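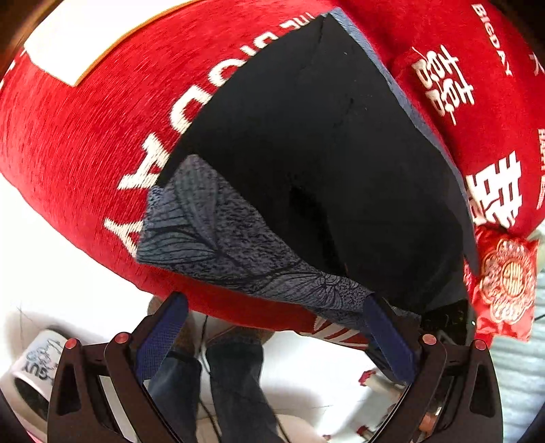

Washing red wedding cushions?
Niloufar Khosravi
3/4/23
We've got two red cushions, a plush one with white BIGDAY lettering and one with white double happiness characters, and I love them to bits! Can they go in the machine, or will the white lettering turn pink?

Genowefa Kalinowski
Cold hand wash, colour catcher in the tub, dry flat in the shade. Mine still look gorgeous after 9 years! Take any satin ornaments off first and test a hidden corner.

Alois Ammann
Just vacuum them mate, works a treat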